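Two-armed robot draws a crowd at Cistholm open day

Wed 15 June

If you missed the open day at the Goseveo workshop in Cistholm, put your name down for the next one. More than 50 visitors came through the doors, a good share of them kids, and the queue for the robot bench went right out to the car park at morning tea.

The star was Himance, the two-armed setup the workshop has been programming since October. Staff ran it in short sessions all day, and the questions kept coming: how hard does it squeeze, can it tie a shoelace, what happens if you sneeze on it? (Gently, not yet, and please don't.)

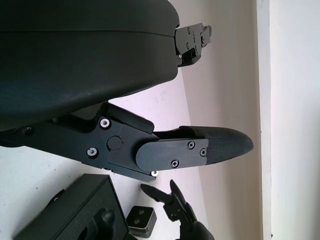
Both of Himance's grippers at the bench, with the textured fingertip of one up close.

Visitors could also have a go at steering an arm themselves, with a lolly for anyone who got a foam block into the tub. One ten-year-old had the hang of it quicker than most of the grown-ups, and went back to the end of the line three times!

Over in the Godinho room there were spare parts to handle and a colouring table for the littlies. The sausage sizzle raised $918 for the school holiday coding club, which has 26 places and a waiting list.

The next open day is in October. Entry is free, but book ahead for a turn on the arms.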